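**Olham community shop – progress note, to Vimala Amin, 9th July**

Vimala – sorry this is short and a bit all over the place, we're open till six and I'm typing between customers. Full accounts come with the December report as agreed.

**Where we are**

Doors opened on time. Shelving along the back wall is in, second-hand from Caruso, two of the uprights had to be swapped but they did it without charging. Cold cabinet running. Card reader running, after a bad first week where it dropped out every time someone used the kettle. Ashwin moved it to the other socket and it's been fine.

Membership is at 122 households. We said we'd be happy with 100 by the end of summer so that's good. Most are from the streets behind the school, hardly any from the far side of the bypass, still working on that. Javiera is taking leaflets over next week and wants to do a Spanish version too – she'll write it, we only need the printing.

**Spending**

Of the equipment line there's $600 left. Everything else on that line is spent and the receipts are in the folder, except the one for the floor mats, which Narayanan has and keeps forgetting to bring in. Would like to put what's left toward a second set of baskets, see below. Please say if that needs a form.

Rent and power as budgeted. Insurance slightly over, I'll explain in the full report.

**Baskets**

We bought 26, all the same kind, from Cino. Went for baskets over carts becuase the aisles are narrow and a cart can't turn at the end by the flour bins. On a Saturday morning we run out. People wait by the door for one to come back, or they fill their arms and drop things. So a second set would make a real difference. 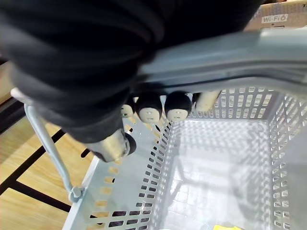
The baskets themselves have held up well. No cracks so far, and they've been dropped plenty. Light gray plastic, rows of small slots in the walls, so onion skins and grit mostly fall through or rinse out with the hose. The big molded handle is the part people comment on – thick enough that it doesn't cut into your fingers with a full load of potatoes, and older members have said so more than once. Small stuff like loose garlic still ends up rolling to one corner. Can live with that.

Other thing is stacking. With the handles folded they nest OK but if one is left up the whole pile leans, and it's right by the entrance. Aravind wants to build a low stand with a lip. Materials would be small, could come out of the same $600 if you're fine with it.

**What isn't going well**

Evening hours. Thursday late opening gets very few people and costs us a full shift. We'll give it one more month then probably move those hours to Saturday, which is where everybody wants to come anyway.

Bread. Supplier has missed three deliveries. Talking to Drestness, who already do the cafe on the corner. Their price is a bit higher but they turn up.

Stock sheets – still on paper, still a mess. Ashwin has made a spreadsheet and two of us can use it. Training for the rest is booked.

**Next**

- Second set of baskets, pending your OK
- Stand by the door (Aravind)
- Decide on late opening
- New bread supplier, hopefully signed this month
- Spanish leaflet to the printer
- Floor mat receipt!!

You asked on the phone about people paying on account. We haven't started it. Group was split and I'd rather wait until the stock sheets are reliable, otherwise we won't know who owes what. Happy to talk about it when you visit. Mornings are quietest, come before eleven and there's room to park out back.

Also need to know who to address the December report to, you or the main office. Last letter had both names on it.

Narayanan and Aravind have read this and are ok with it, Javiera hasn't seen teh last part yet.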